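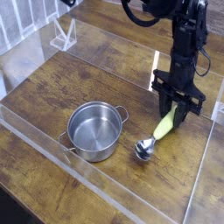 Gilang Simanjuntak writes that he has pushed a day chair for nine years, has never sat in a racing chair, and wants to know if he would be laughed off the track. He would not. Most people who come to Prindell Wheelchair Racing have never been in a race chair before their first night. The rest of the questions below come in often enough that we keep the answers in one place.

Do I need my own chair?
No. The club has loan chairs in junior and adult sizes. You book one through the form on the Join page and we set it up when you arrive. Allow half an hour for this the first time.

Do I have to use a wheelchair in daily life?
No. Some of our members walk with a stick or a prosthesis and use a chair only for racing. To race in classified events you need an eligible impairment. Anyone can train.

What does it cost?
Three sessions are free. After that, membership is $164 a year for adults and half that for juniors. Track entry is included. Loan chair hire is included for the first season, then $13 a month.

Where do you train?
At the Darnura athletics track, on the synthetic surface. In wet weather we use rollers in the hall next door. Road sessions go out along the Zamani Creek path and start from the north car park. The path is shared with bikes and dogs, so road sessions are for members who can already brake and steer with confidence.

What should I wear?
Close-fitting clothes, with sleeves that won't catch on the wheels. A helmet is compulsory in a race chair, including on the rollers. We lend helmets and soft gloves. Hard gloves have to be moulded to your own hands, and Frans Verbeke runs a glove night each July.

How young can my child start?
Eight, if they fit the smallest chair. A parent or guardian stays at the track for anyone under 13.

How do I get classified?
Talk to Hamish Farquharson first. He has the forms and knows which ones need a doctor's signature. A provisional classification is enough for club meets. For state championships you need the full assessment, done in person, and places fill early. Please don't leave it until entries open.

What distances do you race?
Club meets have 100, 400, 800 and 1500 metres. The Nanska 10 is our one road race and is open to visitors. Last year it had 122 finishers across all divisions – handcycles are timed separately.

Is there a cut-off time for the Nanska 10?
Yes, 70 minutes. The road reopens to traffic then. If you are still out, a marshal will ask you to move to the footpath, and you can finish there without an official time.

I have a second-hand race chair. Will you look at it?
Yes, bring it along. Kálmán Jakab checks frames, wheels and compensators before training. He won't weld a cracked frame. Tyres and tubes are sold at cost.

Can I train if I'm recovering from a shoulder injury?
Bring a note from your physio saying what you can and can't do. We can start you on short roller sets.

Is the track accessible by bus?
The 926 stops outside the main gate and all services on that route have ramps. The path from the stop is sealed but slopes a fair bit near the top. There are accessible toilets and one changing room with a hoist – ask at the desk for the key.

Who do I contact?
Use the form on the Join page. Zhenhua Tian answers new member enquiries, usually within a couple of days.

Page last updated 23 September 2025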